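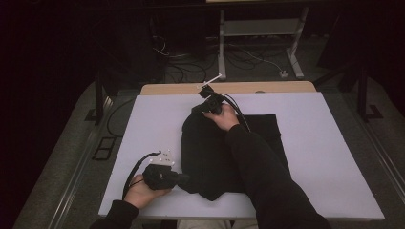
In Praise of the Flat White Board

My grandmother folded everything on the bed. My mother folded everything on the ironing board, standing up, with the radio going. I spent most of my adult life folding nothing at all, and I would like to make a case, at perhaps greater length than it deserves, for putting a plain white board down on the table and doing the job there, one soft dark thing at a time.

I should say that I came to this the hard way, through black clothes. I own a great many of them. Black sweaters, black leggings, black cloth bags that I was given at one event or another and could never bring myself to throw out. Anyone who dresses this way knows what happens when you pull them out of the dryer in the evening and drop them on a dark bedspread. You cannot tell a sleeve from a hem. You can't tell one garment from the one lying under it, and you end up folding two things together and finding the second one in March, when you have already bought a replacement.

On a white surface all of that goes away. A crumpled black bundle on a white board has an outline, and once it has an outline you can see which end is the top. You can see that the flat piece sticking out from under it is a separate matter and can be dealt with in its turn. I know this sounds like a very small discovery. It made a bigger difference to my evenings than the expensive dresser did.

My friend Danylo Zhuravel disagrees with me on this, and has for years. Danylo holds that folding is a waste of a life and that a clean heap in a drawer is every bit as good as a stack. He has a point about socks. He may have a point about gym clothes too, and I have stopped folding mine out of respect for the argument. But I have seen him get ready for a wedding, turning out one drawer after another in search of a shirt, and I have seen the shirt when he found it, and I remain where I was.

What I have come to believe is that most of us don't mind folding nearly as much as we mind the part just before it, when the cloth is still a lump and we have to find our way into it. Soft things don't help you. A box has corners and a book has a spine, but a gathered-up sweatshirt could be facing any direction (it is usually inside out as well, at least in my house). So the first move should always be a slow one. Take hold of the top end with one hand and keep it still. Let the other hand come in low and go looking for an edge. When you have the edge, draw it toward you and let the rest spread out by itself, and only then start thinking about halves and thirds.

I learned that from Folasade Fashola, who taught an evening class in clothing care above the old Undereo store, and who would not let anyone make a single fold in the first session. We only opened things out. She would hand you a bundle, and you would lay it down and open it, and then she would bunch it up again and hand it back. There were 16 of us in the class and I think every one of us was annoyed. By the third week I could open out a tangled cardigan without looking at it, and I have been grateful to her ever since.

She was also the one who was firm about the board. A bare wooden table was fine for eating at, she said, but wood has grain, and grain catches on knits, and the color of it is too close to half the things people own. She liked a board big enough to cover most of the table, and she didn't mind one bit if it hung over the near side a little. You stand closer that way and you reach less. My own came from a hardware store and has outlasted two sets of chairs.

There are products for this, of course. I was once given a Pudance folding panel, the hinged kind that flips a T-shirt into a neat rectangle, and for T-shirts it was perfectly good. It had nothing to say about a cloth bag with long handles. I passed it along to my niece, who loves it, and I don't hold it against either of them!

So put something pale under your dark clothes tonight, if you have it. A sheet of poster board will do to start, or the back of an old shelf. Leave the heap to one side and bring over a single piece. Hold the top, find an edge, and take your time with it. And do the cloth bags too, please. I have mine in a stack by the front door now, and I even remember to take one with me about half the time I go to the store.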